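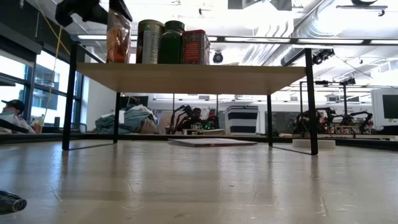 Filed under: Lab notes

Most of March went into the shelf task. I have been putting off writing about it, mostly because there wasn't much to say until we had enough episodes to train on, and now we do.

The task is simple to state. There are groceries on a small raised table and the arm has to pick the one it is asked for and set it down on the big table in front. We call the small one the shelf, though it is only a light wooden top on four thin black legs. The current set of items is a clear bag of orange snacks, a canister with a dark green lid, a tall green jar and a red tin with white and gold on it. Before each episode whoever is on duty lines them up on top, and the order comes from a list that Niloufar Fallahi generates at the start of the day.

We had the order wrong for the first week. Everyone put the things down in whatever way felt natural, and what feels natural is apparently the same for all of us: bag on the left, tin on the right, everything pushed a bit left of center. The policy trained on that data did well as long as you kept to the habit. Swap the tin and the jar and it went for the jar's old place and closed on the wrong thing. Hamidreza Shokri plotted the start positions and the tin had hardly moved in the whole set. So now there is the list, and the row can be spread out or bunched up or shoved over to one end, and you are not allowed to tidy it.

The bag is the hard one. The other three keep their shape and you can be fairly careless about where you close on them. The bag slumps and crumples, and after it has been picked a few times it doesn't stand the way it did in the morning. I wanted to replace it every day so the data would be consistent. Fatemeh Ebrahimi said to leave it alone, and that a bag in bad condition is what the thing will meet in a kitchen. We went with her version. We swap it when it splits.

Demonstrations are done by teleoperation. Each person does 10 episodes and then trades with whoever is at the laptop. I used to do much longer runs and my late episodes were bad: fast approaches, a lot of small corrections at the end, sometimes a bump against the neighbor on the way out. When Elaheh Pakzad went through the first batch she could tell where I had started to get tired just from the length of the recordings. The trading costs some time but we throw away much less.

On throwing away: we now keep failed grasps if the operator recovers. If you miss the jar, back off and get it on the second try, that stays in and gets tagged as a recovery. What goes out is anything where an item falls off the shelf, anything where a hand reaches in to fix something, and anything where the recorder dropped a stream. The last kind was the most annoying. Dijkstra, which is our name for the recording machine, would lose one of the camera streams without a word and carry on happily with the rest. We lost 79 episodes that way before Roya Daneshvar added a check that stops the session when a stream goes quiet. I would have liked that check in the first week.

Light is the other thing. The benches are next to a long wall of tall windows and on a bright day they wash out a good part of what the cameras get, and the big table is just shiny enough to give you the ceiling lights back as well. I asked whether we should hang blinds. The answer for now is no, and I think it's the right one, but it means we have to record at different times on purpose. Left to ourselves we all come in after lunch. There is a morning slot now, and one after dark when only the ceiling lights are on. The evening set is still thin.

Labels are in Clusar. Every episode gets the item name, the start order, the operator and one sentence saying what was asked for. I write dull sentences. Niloufar writes things like "could you hand me the red one" and "the tin, please", and hers are more useful. We agreed that everyone writes at least a few different ways of asking for each item, and that "the green one" is allowed even though there is a green jar and a green lid standing side by side. What the arm ought to do with that request is a longer argument and we haven't finished it.

Next is 8 new items, none of them in the training set, to see what carries over. Hamidreza wants a glass bottle in there. I have asked him to wait until somebody puts a mat down.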